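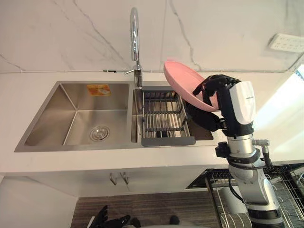 Kadir Yazıcı had lived in apartment 1402 for 20 days before he was told about the plate.

It was pink. The landlord called it salmon, in the lease, on page 7, under Fixtures. The lease listed the double sink, the gooseneck faucet, the gray rack that slid over the small bowl, and "one plate, salmon, to remain." Kadir had signed it the way people sign things, which is to say standing up.

"So you've been using it," said Umut Sarıgül, who managed the building and had come up about the radiator.

"I eat off it. I wash it. It's a plate."

"Sure." Umut looked at the radiator for a while. "The last tenant kept it in a drawer."

After that it was hard to have toast in peace. Kadir owned other plates, a set of white ones from Hosoda that he'd carried across the country in bath towels, and he began eating from those. The pink one sat in the cabinet under the sink, behind the dish soap, and he found himself opening the door to check on it. It was always fine. It had the calm of a thing named in a legal document.

In November his mother called from Stostley and asked how the kitchen was.

"Two sinks," he said. "Marble tile, or something doing a good impression of it. A window."

"And who are you cooking for?"

"Mom, I have a plate situation."

She listened to all of it. Then she told him that when she and his father rented in Clanbridge, the place had come with a spoon. They'd lost it inside a week. They spent the next two years waiting for a letter, and when they moved out the man took the keys and asked if they had any boxes they didn't want.

Kadir thought this over while he did the dishes. He did them badly, as a rule — everything into the small bowl, a rinse, a prayer — but that evening he filled the big one and used the Bolora soap his sister had given him, which smelled like a lemon that had gone to college. When the white plates were done he got out the pink one, clean as it was, and washed it too.

There was a knock. Umut, about the radiator.

"You're using it again," Umut said.

"I'm washing it."

"Huh." He came over, dried his hands on nothing in particular, and took a dish towel off the hook. "My wife wanted to know what it looked like. I told her it was bigger."

Kadir handed it to him. Umut dried the front, then the back, and held it up to the window.

"It's a little bit orange," he said.

"It's salmon," said Kadir. "It's in the lease."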